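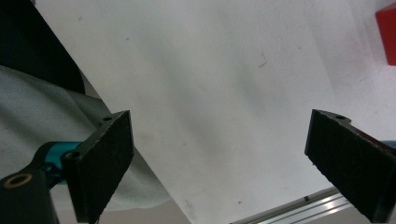 Tosirer 145 Portable Projection Screen

The Tosirer 145 is a free-standing screen for home movie nights, small film clubs and outdoor showings. It goes up without tools and packs into one carry bag. Two adults can have it ready before the popcorn is done.

The surface is a matte white fabric with a black border on all four sides. It is made for front projection only. If you want to put the projector behind the screen, look at the Roltov series instead.

Specifications

Diagonal: 145 inches
Format: 16:9
Surface: matte white, front projection
Frame: folding aluminum
Packed weight: 50 pounds
Feet: 2, adjustable
Warranty: 2 years on frame, 1 year on fabric

In the bag

Screen fabric with snap fasteners
Folding frame
Feet and locking pins
Guy lines and ground stakes
Printed setup sheet

Choosing a projector

Any projector with a 16:9 picture will fill the screen. In a dark room, some 900 lumens is enough for most movies. For a backyard show in July, wait until the sky is fully dark or use a brighter model. Check the throw distance in your projector's manual before you order, as short rooms may not leave enough space for a picture this size.

Care

Wipe marks with a soft damp cloth and let the fabric dry flat. Do not fold it while damp. Creases from storage will ease out after a few hours on the frame. Take the screen down in wind, even with the guy lines attached.

Customer comments

"We show older comedies at our club and switched from a pull-down screen last year. The corners stay tight. I would like wheels on the bag." Gudrun Eide

"Good picture and easy to store. The snaps were stiff the first few times." Kerstin Strand

Parts and accessories

Replacement fabric, snap kits and spare feet are sold separately by Presine. The Arthur speaker stand fits beside either foot and uses the same locking pins.

Ships in one box. Returns accepted if the fabric has not been unpacked.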